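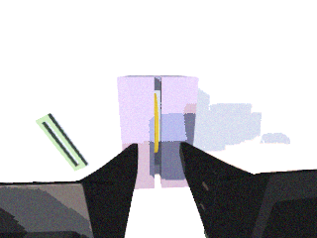

Does the Cindia dub cover the whole series? It covers season one and the first half of season two, and it stops at the end of the harbor arc.

I get this one every few weeks so I'm putting it in a thread. Everything after the harbor arc is subtitled only.

The TV dub and the disc dub are different recordings. Meretti did the TV one. Cindia redid it for the discs with a mostly new cast.

Morena Bassi is in both. She plays Captain Rojanasak in the TV version and the ship's computer in the disc version. The wiki had her down as the captain in both until last October.

If the captain says "hard to port" in the first scene, you have the Meretti version. The Cindia version says "bring her left."

Episode 2 has a scene with no dubbed audio on the TV version. The crew sings at the table and it stays in the original language, with no subtitles. On the disc it is subtitled.

Someone asked about the length. The Brirkley fight is 278 seconds on the disc and 203 on TV. The cut part is the talk on the bridge before the first shot. Nothing from the fight itself is missing.

The names are a mess. The subtitles say Brirkley, the season one dub says Berkley, and the art book has both on the same page. I use Brirkley on the wiki since that's how it's painted on the hull in episode 9.

Please stop moving the Brirkley page. It has been moved twice this week. Take it to the talk page first.

Yaowalak Petchrat wrote the English scripts for the discs. Prapai Thammasiri is credited on the box but only for the booklet. I had that wrong in my old thread and I've deleted it.

Still missing: the English voice of the dock officer in episode 11. The credits just say "additional voices." It sounds like the same person as the cook to me, but I'm not adding that without a source.

Also missing is the TV version of the episode 14 preview. Lamduan Wattanapong has a tape of 13 but the recording ends before the preview starts.

The episode list on the wiki is current as of March 6, 2019. Disc and TV runtimes are in separate columns now. If you edit one, leave the other alone.

Replies about the live-action movie go in the other thread please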